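Prumstead wants to charge for evening parking again, and the case for it is no stronger than last time

The town's parking plan is back. From December, drivers would pay until 11 p.m. in the streets behind the Warnby market hall, where spaces are now free after six. The council's traffic office says the change will "free up turnover" for shops and restaurants. Most of those shops close at seven.

The numbers come from a survey by Uibo, a consulting firm hired in the spring. It handed out forms to 1,159 drivers and reports that 40 percent had trouble finding a space in the evening. The report does not say which evenings, or whether the forms went out during the harvest fair, when half the district drives into town. A request for the raw answers was turned down.

Jaanus Ots, who runs the traffic office, told a public meeting that the plan was "not about money." The draft budget already has a line for the money. It also has a line for new meters from Rivon, whose last batch spent much of the winter refusing coins and, on Mill Street, refusing cards as well. 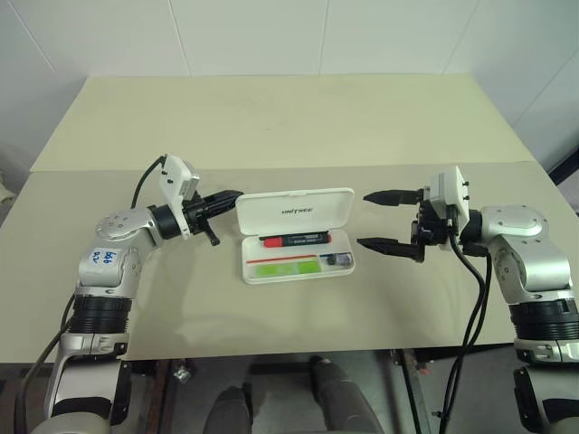 Would people who live on these streets have to pay too?

Residents could buy a permit, but only one per household, and the price has not been set. Visitors would pay the full evening rate of 2 an hour.

That leaves out a lot of people. Nurses on the late shift at the Warnby clinic park there, and so do the kitchen staff at the restaurants the plan is meant to help. Asked where they should go, Ots pointed to the lot by the bus depot. It is a long walk from the clinic, and the path is unlit past the bridge - a problem the town promised to fix before the last election and has not mentioned since.

The office says it will review the charge after a year. It said the same about the daytime charge, and that review was never published. A spokeswoman for the town said she would look into whether it had been written.

Written comments can be left at the front desk of the town hall until the end of the month. The office closes at 4 p.m.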